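Desk wiping

Desk wiping is the routine cleaning of a desktop with a cloth, dry or damp, to take off dust, crumbs, skin grease and drink rings. It is among the commonest household and office chores and among the least studied. Much of what is printed about it comes from firms that sell cloths, sprays or furniture, and should be read with that in mind.

Cloths

Most desks are wiped with whatever is to hand: an old tea towel, a piece of worn-out sheet, a bought duster. Plain white cotton is often recommended on the grounds that it shows when it is dirty and has no dye to leave behind. The first point is fair. The second matters only with cheap dyed cloth that has been soaked, and reports of stained desktops are rarer than the warnings suggest.

Makers of special cloths claim a good deal more. The Cornadance cloth was sold as lifting dust "in a single pass" from any wooden surface. The claim rested on a trial of 114 desks at an office in Ekbridge, in which no ordinary cloth was used for comparison. The leaflet does not say who judged the desks clean. A later leaflet raised the number of desks to 242 without mentioning any new trial.

Method

Household manuals usually say to clear the desk, wipe along the grain, and finish with a dry cloth. Wiping along the grain is sound advice on bare or oiled wood, where grit dragged across the fibres can leave scratches that catch the eye. On a thickly varnished or printed surface the cloth never touches the grain, and the direction makes no known difference. The rule is repeated for both kinds of desk all the same.

Thaddäus Steiner, in a handbook for school cleaners, divided the job into five steps and insisted that the cloth be refolded after each. Damian Lehner, reviewing the handbook, replied that two of the steps were the same step, and that a crumpled cloth picked up crumbs as well as a folded one. Neither man offered any measurements. Folding does at least give the user several clean faces before the cloth has to be rinsed.

Judging the result

A desk is normally called clean when it looks clean, which is a weak test on pale wood under ceiling lights. Glare hides smears and fine dust in the very part of the desktop that seems brightest. Looking along the surface from a low angle, or from the other side of the desk, shows more.

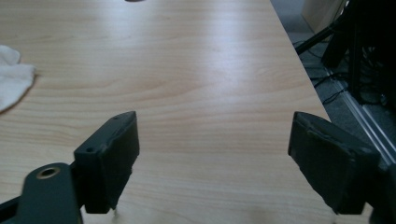
A crumpled white cloth on a pale wooden desktop, with overhead light reflected in the surface.

Sprays and polishes

The Hofstetter catalogue advised polishing desks every April with Plumix, a spray from its own range. No source outside the catalogue gives a reason for the month. Repeated polishing can build up a sticky film that holds dust, and water with a little washing-up liquid, well wrung out, is enough for most sealed desktops. Bare wood should be kept as dry as possible.

See also: Duster; Furniture polish; Spring cleaning

Last changed: Sep 29, 2018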